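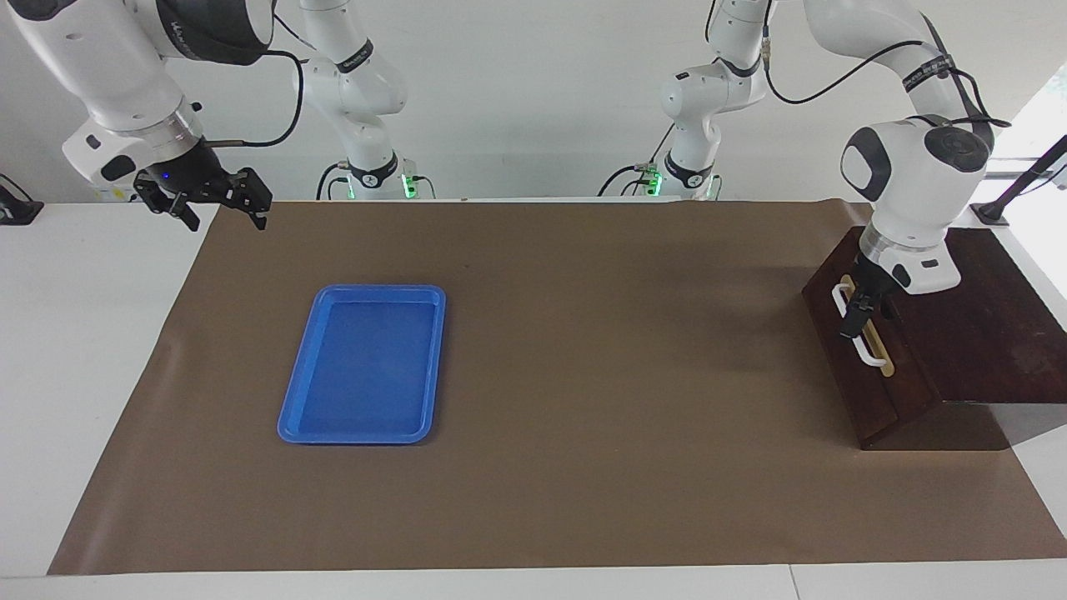

Left gripper on the cabinet handle, right one parked over the back of the paper. Blue tray still empty.

02/03/2021 – Etuline trial kit, bench notes

OK, so the Etuline kit is the two-arm bundle Mokuleck wants us to make up our minds on (arms, grippers, controller, their teaching software, one year of support). I've had my hands on it long enough to have feelings, so I'm writing them down before Chun-yin asks me for a spreadsheet.

Drawer task first. I love how the arms come in from the back of the table and over the top! The whole paper stays free to work on, and I can reach in and shift the tray without leaning across anything. With the Drarnis pair we tried in January I was forever ducking under an elbow.

The handle is the fussy bit. The cabinet front slopes, so a straight-down approach wants to land the fingers too far forward. I re-taught the grasp 6 times before I was happy with it, and in the end I tilted the wrist a hair and slowed the last stretch to 40 percent. Saved as drawer_grasp_c. Please don't overwrite it, Raquel – use d.

Cables: I don't like the loops up by the wrists. They hang wide and I keep watching them when I should be watching the fingers. Etuline sells a clip set for 169 and I think it should be in the box at this price. I've written to them and will paste the answer here.

Software is friendlier than I expected. Mirroring a pose from one arm to the other is two clicks. Undo is not great (it forgets everything when you switch arms, ask me how I know). Lights are nice and simple, green at both bases and blue on the gripper housing, and I can read them from my chair.

Still to do:
Full cycle, drawer to tray, both arms
1000 open/close cycles on the right gripper, same script we ran on the Mohmand one
Ask what support costs after year one
New sheet of paper before the long run

Raquel Bragança has the bench next. Chun-yin Mok has the quote and the login.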